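工作日记

11/02/2021 星期四 晴

上午续议夹持设备采购事项。本单位现有手持夹爪两套，拟在本年度内增购，用于餐具及托盘类物品的取放作业。Stunine与Grandance两家均已提交书面报价。Stunine单套报价2000元，含备用指块一副，不含运费；Grandance单套报价低900元，但指块须另行订购，交货期亦未写明。已去函要求Grandance补齐交货期及保修条款，答复未到之前不作比较结论。

Mudaliar项目本期设备费核定后，尚可支配的部分须同时负担夹爪、充电设备和作业台面的更换。台面一项原列入下半年，经办处室建议提前，本人持保留意见，已在会签单上注明。

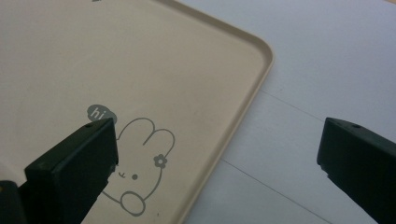

夹爪的选型，关键在指块的开口与端面形式，价格居其次。原方案按小件物品拟定，开口尺寸偏于保守，未充分考虑托盘一类的宽大物件。以印有小兔图案、带“hi”字样的米色托盘为例，盘面宽平，四周仅有一道窄而凸起的边沿，转角为圆角，可供夹取的部位主要就是这道边沿。现用指块粗厚，端面平直，用于此类边沿是否合适，应由使用人员出具书面意见，再定是否加购薄型指块。若加购，须在询价单中单列，不得并入整机价格，以免日后核销时无从对应。

下午核对配件清单。清单共94项，其中8项无规格型号，已退回补填。另有数项名称前后不一，同一零件在甲表称“指块”，在乙表称“夹头”，请经办人统一为“指块”，旧表作废。

Kodness来电询问是否参加本轮报价。答复如下：询价文件已发出，仍可在截止日前递交，格式与其他供应商一致，不接受口头报价。对方提出可先送样机试用，费用后议。此种做法与现行采购规定不符，未予同意；如确需试用，应先签借用单，写明期限和损坏责任。

预算表第三稿于下班前改毕。主要改动有二：一是将运费与安装费分列，二是将耗材由一次性购入改为按季申领。培训费仍空缺，待供应商报来课时后填入。年度维护费应否列入设备费，财务方面尚无明确口径，暂置于备注栏。

待办：催Grandance复函；取使用人员对指块的书面意见；询价截止后整理比价表，3月上会。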